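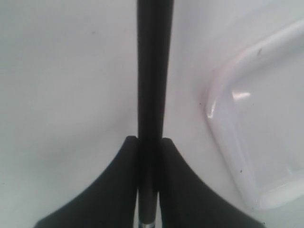 Brollemstead Woodwind Society
Minutes of the summer general meeting, June 27, 2018

The meeting opened a little late, as the rain had slowed down everyone coming in from the lake side, and we were glad to let people get their coats off and find the coffee. There were 28 members present, which is a very happy turnout for the summer and included several faces we have missed since the winter. The minutes of the last meeting were read and accepted with one correction: the piece we closed the spring concert with was the Flatulano serenade in its short version, and the minutes had given us credit for playing the whole thing.

1. Spring concert

Everyone agreed it was a lovely evening. We sold 282 tickets, and the clarinets in particular were thanked for carrying on so bravely when the lights went down in the slow movement. A few people at the back of the hall had told members that they couldn't hear the spoken introductions, so next time the speaker will stand in front of the flutes and we will print a few words about each piece in the program. The cookies ran out before intermission. More cookies.

2. Fall concert

Yurchenko Hall has offered us an evening in October, and after a good long talk — we do love a good long talk — the members voted to take it. The hall has a new floor and should sound brighter than it did last year.
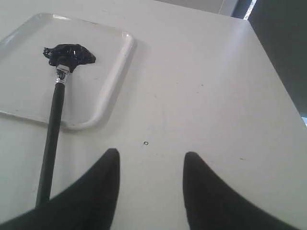 A member asked: will we be able to rehearse in Yurchenko Hall before the concert?

The hall is giving us 2 evenings in the week before, and both are included in the rent, so the full group can rehearse on the stage with the chairs set the way we want them.

The program was then discussed. The Flatulano serenade will come back, complete this time, and the second half will be made up of folk dances. The bassoons asked kindly for something with a tune in it for them. The music group will look through the library and bring suggestions to the first rehearsal.

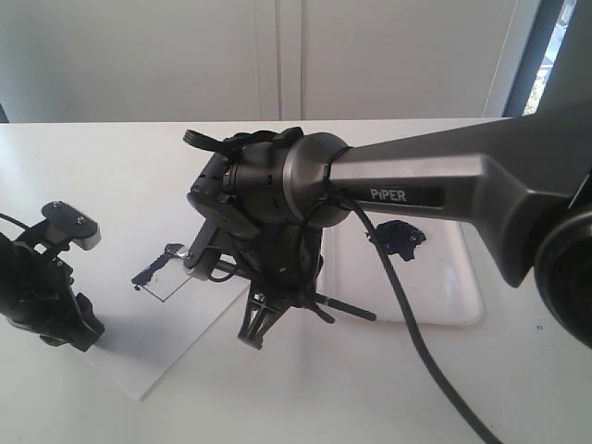

The PiPER arm, close to the table.

3. Instrument repairs

The bass clarinet has come back from Filtine with new pads and a straightened key, and it plays beautifully down to the lowest note. The bill was $180, a little less than we had set aside, and it was approved for payment. The Society's spare oboe still leaks. Filtine has said they would be happy to look at it over the summer, and it was agreed to ask for a price before any work is done.
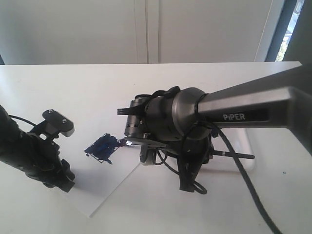
It was also agreed that anyone borrowing an instrument over the break should sign the loan book and swab it out before bringing it back — the piccolo was returned last fall in a condition that we will leave out of these minutes.

4. Any other business

A newer member offered to start a small beginners' table at the summer picnic, where children can try out a recorder and take home a fingering chart. This was met with real warmth, and several people have recorders to lend. The parking lot gate will be locked after rehearsals from now on, so please move your cars before helping with the chairs.

The meeting closed with thanks to everyone who brought pie. Rehearsals begin again after the break, and the date will be sent out with the new music.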